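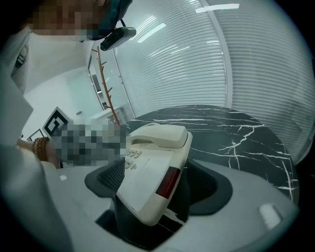
Moving back after 6 years away – dumb idea?

mossyporch
3/31/25
Long one sorry. Typing on lunch.

Left Sorell at 22, five addresses since then. Now I'm 28 and Civunent says I can work from wherever, so the obvious thing is go home, right? Mom's there, rent is 732 for a one bedroom (I pay more than that for a room and half a fridge shelf). But every time I visit I last four days and then want to crawl out of my skin. Everybody knows me as the kid who threw up at graduation.

Other option is Bassi, which I've been to exactly twice and liked both times. Don't know a soul. That used to be the fun part. Now it just sounds tiring.

Anybody done the move back? Did it stick? Lease is up soon and I keep changing my mind in the shower.

kettle_and_hank
Did it. Stuck. Took a year tho. First few months I was basically 16 again, sulking in my mom's kitchen. Then I joined a pool and met people who weren't from high school and it turned into a normal town.

Don't live WITH your mom. That's my only rule.

Ruthless Ruth
Going to disagree before this turns into a hometown love fest. I went back at 29 for cheap rent and it was the worst two years. The rent was cheap for a reason. You already said four days is your limit, what do you think happens on day five?

Go to Bassi. You're 28 not 80.

kettle_and_hank
Four days as a guest isn't the same as living there. Guest means sleeping on a pullout and seeing every aunt.

Ruthless Ruth
The aunts don't go away when you get a lease. They come over more.

Shayne Sheehan
Been on both sides of this. Moved 2562 miles for a job, then back again when it folded, then away again. So no wisdom, just receipts.

Second time home I gave myself an end date. Told everyone I was leaving in February whether or not I loved it. Made it so much easier. People were nicer, I was nicer. Left on time and now I actualy call my brother.

Also the money. Drivex quoted me 1000 and charged me 200 on top for stairs. I live on the second floor. It's like nine stairs. Get it in writing

mossyporch
Ok the end date thing is good. Hadn't thought of that. Mom would take it as an insult though

Shayne Sheehan
Mine did for a week. Then she started a list of stuff to do before I left. We did most of it.

halfpacked
Everyone's arguing towns. The real question is what are you tired of, the new places or the packing? For me it was the packing. Thought I was sick of adventure and wanted roots etc etc. Was just sick of tape.

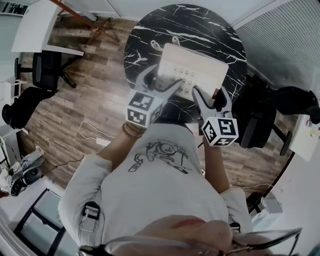
Three moves ago I quit buying stuff for a place I might leave, and it made me kind of miserable – milk crates, a mattress on the floor, eating over the sink. Now I have a few things that come along no matter what and the rest goes on the curb. Get yourself a round black table like that one and something small you can wear every day. Brown beads doubled up on the wrist, whatever, weighs nothing and it's there on the first night when you can't find the lamp. New apartment feels like mine by dinner. Sounds corny, works for me.

mossyporch
Hm. Might be the packing. I have boxes from two apartments ago I never opened. Just carried them in and then carried them out

kettle_and_hank
Throw them away. Don't look.

Ruthless Ruth
First thing we agree on.

tuesdaycrow
Look first!! I tossed one unopened and it had my passport and the only photo of my grandad in it. Still not over it.

On the actual question, can you rent month to month in Bassi? Three months there, then decide. I don't get why it has to be a Whole Life Choice. Everybody on this board talks like you sign in blood.

mossyporch
Because I'm 28 and my friends have couches that match. idk. Feels like I should be done auditioning towns

tuesdaycrow
Says who. I was 41 when I quit moving and only becuase the dog got old.

Ruthless Ruth
Month to month is smart. Costs more, worth it. Still think home is a mistake, but you'd at least have something to compare it to.

kettle_and_hank
And I still think home, own place, give it a year. Agree to disagree Ruth

mossyporch
Going up to Bassi next weekend to look at two sublets. Haven't told mom. Opening the boxes tonight, first one is all phone chargers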